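Silten Project: Final Report, Section 4
Does a head camera help the arm pick small items?

4.1 What we tested

The Vetton paper claims that adding a head camera to the wrist camera makes small-item picking far more reliable. We wanted to see if that held on our own bench. We trained the same policy twice on 292 demonstrations, once with both views and once with the wrist view only, and ran 207 trials split between them.

4.2 Result

The two-camera policy succeeded in 62 per cent of its trials and the wrist-only policy in 49 per cent. On paper that is a win. We are not convinced it means much. Both policies were trained from a single random seed, and the two-camera runs were mostly done in the second week, when we had got better at resetting the cabinet. Korkik, the scoring script we used, also counts a lift as a success even if the item is dropped straight afterwards.

4.3 The head view itself

We went back through the recordings from the head camera. In many of them a large part of the view is blocked by something close to the lens, and the policy has to make do with what is left.
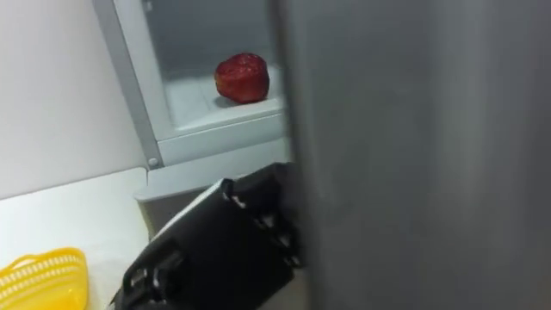

Figure 6. Head camera view: red fruit in the open compartment, gripper below, right side of the view blocked.

If the extra camera often shows half a picture, we doubt it can explain the whole gain. A fair test would mask the head view on purpose and use at least three seeds. We ran out of bench time in August before we could try either.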